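The Long Road to the Laundry Room

For as long as factories have used robots, the public has asked when one will come home and tidy up. The question is now being put with some urgency to firms such as Lenda, which opened a manipulation laboratory in September and has since devoted most of its budget to the smallest of chores: picking up an object, putting it somewhere else, opening a door.

Stavros Politis, who directs the work, declines to call these tasks simple. A person clearing a kitchen counter decides without effort how firmly to hold a cup and which cupboard it belongs in. A machine must be given, or must learn, each of those decisions. The laboratory therefore trains on colored cubes, trays and a sliding-door cabinet before it permits anything breakable.
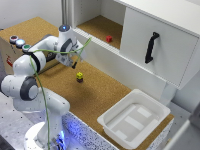
Progress is measured in repetition. Under the laboratory's own protocol, a routine must be completed 60 times in succession before it is considered learned. Of the 21 routines attempted to date, 14 have met that standard. Sliding doors account for much of the remainder — a handle approached at a slightly wrong angle will defeat an arm that stacks blocks all day.

The shop floor may see results sooner. Cliren, a parts distributor, is evaluating a similar arm for sorting returned goods. Lewis Forsyth, its operations manager, reports that the trial handles 13 product types and that staff still step in when packaging is torn or crushed. He expects to extend the trial but has set no date for regular use.

Households present a harder case. Rooms change from hour to hour, and few families would accept a machine that needs its shelves kept in one fixed arrangement. Politis will present the laboratory's findings on 27th May, including a full account of the routines that failed. Folding laundry has not yet been attempted.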